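Household Storage and Small Spaces
Handout for week 2: the bottle sort

Okay, so last week we did paper, and I know a lot of you went home and looked at your mail pile with fresh hatred. This week is shorter and (I think) more fun. We're doing small bottles and containers: vitamins, travel shampoo, cotton swab tubs, the thing the eye drops came in, all of it. Bring whatever you've got at home in a grocery bag. Please leave prescription medicine in its own bottle and at home. We don't need it for the exercise, and I don't want anybody's pills going astray on my watch.

If you missed the first session, the short version is that we work on one surface, we take everything out before we decide anything, and we don't buy a single organizer until the end. That last rule cost me a lot of money to learn. I once came back from the Naltham outlet with 39 clear bins because they were on sale, and most of them didn't fit my shelves by a hair. I still own a few. They hold other bins.

Why small bottles are their own problem

They're tall for their width, they fall over, and they look alike. A cereal box tells you what it is from across the kitchen. A small white bottle tells you nothing until you've picked it up and turned it, and if the label has gone around to the back you have to turn it again. Multiply that by a whole cabinet and you can see why people end up buying a second bottle of something they already had. I did this with zinc. Twice!

They also hide behind each other. Most bathroom shelves are deeper than they need to be, so you get a front row you use and a back row that's basically a museum. When I cleaned out my own cabinet in January the oldest thing in the back row was a tub of foot cream from two apartments ago. It had moved with me, in a box, wrapped in a washcloth. I'd taken better care of it than of my plants.

Setting up the table

Clear the whole table first. Wipe it and let it dry. If you have a nice wooden top, put a towel at one end for anything sticky or leaky, and keep the rest bare so you can read what you've got.

Now empty your bag onto it. Don't line things up yet. I know it's tempting, and some of you are going to start making rows the minute you sit down, but a row makes everything look equally important, and then you feel like you need to keep the whole row. Just spread them out so nothing is stacked and nothing is touching. If something lands on its side, leave it on its side for now.

The four passes

First pass, empties. Pick up each container and give it a shake. If it's empty, or if what's inside is one dried-up smear, it goes in the recycling box or the trash (check the bottom for the number, and check what your town takes). Do the whole table before you go on to the next pass.

Second pass, dates. Look on the label, then the bottom, then the crimp if it's a tube. Some have a little open-jar symbol with a number of months, and for those you need to remember when you opened it. If you can't remember, you've got your answer. Expired medicine doesn't go down the sink. Ask your pharmacy about take-back.

Third pass, twins. Put things that are the same next to each other. If you've got two half-full bottles of the same lotion, leave them as two and finish the older one first. Please don't pour medicines or vitamins together, ever, even when they look identical. The lot numbers and dates on that label only belong to what's in that bottle.

Fourth pass, where you use it. This is the pass people skip, and it's the one I care about most! Ask where you're standing when you need the thing. Sunscreen lives by the door. Allergy tablets, for me, live in the kitchen next to the mugs. The bathroom cabinet doesn't get first claim on something only because the bottle is small.

How long it takes

For a bag of normal size, 75 minutes is plenty, and that includes talking. In class we'll stop halfway for coffee. If you try it at home, do the first two passes one evening and the other two the next. I did a whole family cabinet in one go for my sister-in-law, nearly 200 items, and by the end I was holding a tube of toothpaste and couldn't have told you what it was for.

Labels and caps

White bottles with white caps are the hardest ones, and vitamins seem to come in almost nothing else. My fix is a dot of masking tape on the cap with one word in marker. One word, big. If your shelf is above eye level, put the tape on the side of the bottle and turn it to face out. If your bottles go in a drawer, the cap is all you'll see, so the cap gets the word.

I tried the printed labels from Zarei for a while and they look lovely, but they curl in a steamy bathroom (mine did, anyway) and then you've got tiny scrolls all over the shelf. Masking tape is ugly and it stays put.

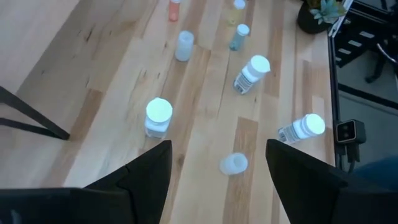

One reader of the Skiltedo mailing list wrote in to say that she skips the tape altogether and stores her bottles lying down in a shallow drawer, label side up, with a strip of rubber shelf liner underneath so they can't roll. She says she can find the magnesium in the dark. I was doubtful, I'll admit, but I tried it with my own vitamins and I like it a lot. Two cautions: screw the caps down properly, and keep liquids standing. Her drawer is all tablets.

So if you have a drawer and no decent shelf, try her way first. If you have a shelf and no drawer, stick with tape and use something with a low rim at the front so the back row can slide forward. A baking pan works. The Pindach turntables are nice too, but measure your shelf before you fall in love with one.

For next time

Do one cabinet or one drawer, whichever annoys you more. Write down how many twins you found and where each one was hiding, since we'll start with that. Bring a tape measure and the inside width, depth and height of the space you worked on. Inside, please, with the door closed in your mind, because hinges eat more room than you'd think.

Next session is the spice shelf. Leave the spices at home and bring the list.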